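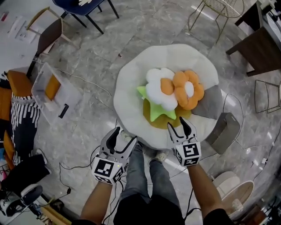 Cushions on the marble floor, flowers and star included.

I've been reading about sleep again, which is a mistake after ten at night. The latest thing is the "wind-down hour". You're meant to switch everything off, sit somewhere soft and do nothing for 60 minutes before bed. A company called Kaltberg will sell you an app to help with this. Yes, an app, on the phone you've just been told to switch off.

Their site says 2,806 people tried it and most of them "felt more rested". More rested than what? Did anyone check how they slept the month before, or ask the ones who gave up? I looked for the details and found a page of smiling faces and a discount code.

My friend A-yeong Yoon swears by it. She did it all through August and says she drops off in 9 minutes now. I asked how she knows it's 9 if she's asleep. She said the app tells her. Well, there you are.

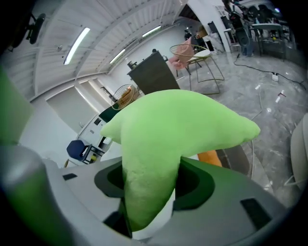

The green star.

I don't doubt that she feels better. She also stopped drinking coffee after lunch and moved out of that flat in Ternside above the bus station, and I'd put my money on the buses. But you can't charge a monthly fee for living on a quieter road, so we don't hear much about that.

My gran went to bed when she was tired and got up when the dog wanted out. She slept badly for years and never thought it was a project.

I'll give the hour a go for a week, without the app, mostly so A-yeong will stop sending me links. Last night I managed until twenty past nine and then remembered the bins.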